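Manipulación robótica aplicada
Unidad 6. Ensayo comparativo de pinzas y cámaras en tareas domésticas
Apuntes de clase — versión de abril
Docente responsable: Renata Leiva
Prácticas: Garba Amadi, Maiara Nogueira

6.1 Objeto de la práctica

Se comparan dos efectores finales sobre el mismo brazo y con el mismo controlador. El primero es la pinza paralela Anlow, de dos dedos rígidos con almohadilla de silicona. El segundo es la pinza adaptativa Vesalley, de tres dedos subactuados. La comparación se limita a tareas de limpieza y recogida sobre una superficie horizontal. Quedan fuera la inserción de piezas y el atornillado, tratados en la unidad 4.

El brazo es el Jimov de seis ejes del laboratorio. La carga útil nominal no interviene en los resultados: ninguno de los objetos del conjunto se acerca a ella. Sí interviene la masa de la pinza, que modifica la compensación de gravedad. Antes de cada serie hay que cargar el archivo de parámetros correspondiente; con el archivo equivocado, la estimación de fuerza en la muñeca queda desplazada y los umbrales de 6.4 pierden sentido.

6.2 Referencia humana

Toda tarea del ensayo se ejecuta primero a mano, con una cámara colocada en la cabeza del operador. De esas grabaciones se extraen tres magnitudes: el orden de los contactos, la orientación de la palma respecto a la normal de la superficie y la fracción de tiempo en que ambas manos tocan el mismo objeto. El conjunto actual contiene 613 secuencias, de las cuales 187 corresponden a frotado con paño.

El frotado es la tarea más exigente para las dos pinzas. Una mano sujeta el objeto y absorbe la reacción; la otra aplica presión con el paño, que se deforma y oculta la zona de contacto. El análisis bimanual de Wellington Damasceno (véase el anexo B) separa ambas funciones como mano de apoyo y mano activa. En adelante se usa esa terminología.

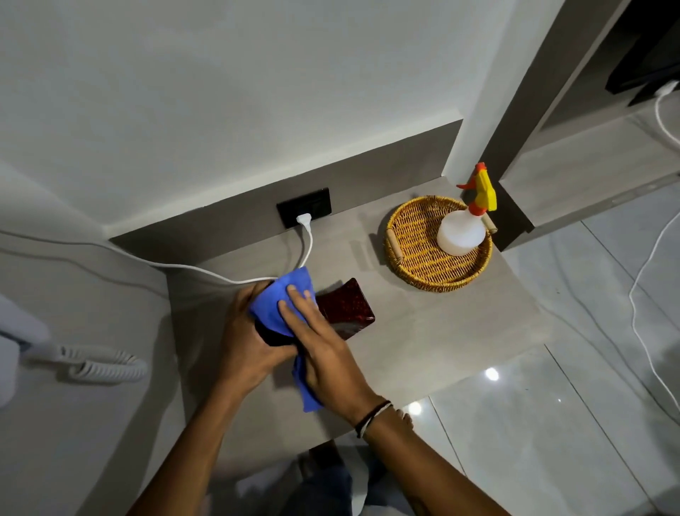 Para trasladar la tarea a un solo brazo, la mano de apoyo se sustituye por una mordaza fija. La simplificación tiene un coste: la mano humana reorienta el objeto de forma continua, mientras que la mordaza obliga a dividir el recorrido en tramos y a soltar y volver a fijar entre ellos. Los tiempos de refijación se anotan por separado y no se suman al tiempo de frotado.

6.3 Posición de la cámara

Se ensayan dos montajes.

Montaje A: cámara en la muñeca, solidaria con la pinza. Buena resolución en la aproximación. Durante el frotado, el paño ocupa gran parte del campo visual y la estimación de pose se degrada.

Montaje B: cámara elevada, en una posición equivalente a la de la cabeza del operador. Conserva el contexto de la mesa y es comparable con las grabaciones de 6.2, pero la propia pinza tapa el contacto.

Los reflejos especulares afectan a los dos montajes. Los suelos brillantes y los objetos esmaltados producen máximos locales que el detector confunde con marcas de calibración. Se recomienda fijar la exposición manualmente y enmascarar todo lo que quede fuera de la mesa. Los cables blancos sobre pared clara son otra fuente conocida de error en la segmentación.

6.4 Procedimiento

1. Cargar los parámetros de la pinza y poner a cero el sensor de muñeca sin contacto.
2. Colocar el paño en la posición de partida, plegado una vez.
3. Ejecutar la secuencia de aproximación a velocidad reducida.
4. Frotar hasta completar el recorrido o hasta que se pierda el paño.
5. Registrar el resultado: completo, parcial o fallo de agarre.

Cada combinación de pinza y montaje se repite 100 veces. Una de las repeticiones del grupo de Maiara Sales se anuló por parada de emergencia, de modo que su serie combinada de seis bloques consta de 599 registros válidos. El denominador debe figurar en todas las tablas.

6.5 Observaciones para el informe

La pinza Anlow pellizca bien el paño por un pliegue, pero distribuye mal la presión. La Vesalley lo cubre mejor y tiende a arrastrarlo al cambiar de sentido — efecto que se reduce bajando la velocidad en los extremos del recorrido. Ambas afirmaciones deben contrastarse con los datos propios de cada grupo.

El informe se entrega con los registros sin filtrar, el archivo de parámetros utilizado y la versión del controlador. Lectura previa a la unidad 7: capítulo de Holanda sobre control de impedancia, apartados 2 y 3.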